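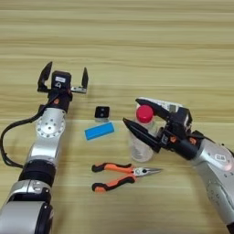

**Table tips for recording pick-up examples**

- Keep pliers flat, with the handles apart enough for a finger to get between them.
- Move every item a little between takes. Five good spots beat 36 copies of the same one!
- Wipe the tabletop first – crumbs show up in the recordings, and the model learns them too.

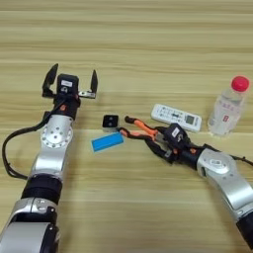

- Small blocks are my favorite for practice. Turn them a bit each time, and save the clumsy tries in their own folder (Kirsty labels hers "oops", and I love it).
- Stop after 11 takes and stretch your hands.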